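I bought the Vornby two-finger tidying kit in February, after Dwayne Lindgren at work told me it would pick up my whole living room while I drink coffee. It cost me 698 dollars with the table stand. I have now used it for 7 weeks, and my opinion is mixed.

The good part is the grip. Blocks, socks, spoons and small boxes are no problem, and it does not crush them. The manual says the motors are good for 400 hours, but I can't confirm this yet. Setup took me one evening, mostly because the Kandau app wanted an update two times.

Trash is more difficult. A wrapper has no fixed shape, so the arm must guess where to hold it, and every wrapper is a new guess.

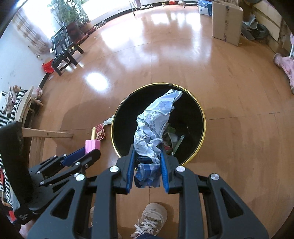 Can a home robot take over the picking up today?

Part of it, if you stay in the room. Mine does hard toys well and paper badly, and thin plastic sits between these two. When it misses, it tries again in the same place, and then I finish by hand.

My neighbor Yuzhen Kang has the older Hutchins model, which is slower but lets you change the pads without tools. On the Vornby you need a very small screwdriver, and it is not in the box. I also wish the warning sound was softer – my daughter sleeps at eight.

Would I buy it again? For 698 dollars, I think no. At half of this price I would say yes, for a family with many blocks on the floor. For the kitchen I would wait for the next version. I give it three stars of five.

913 shares
7 comments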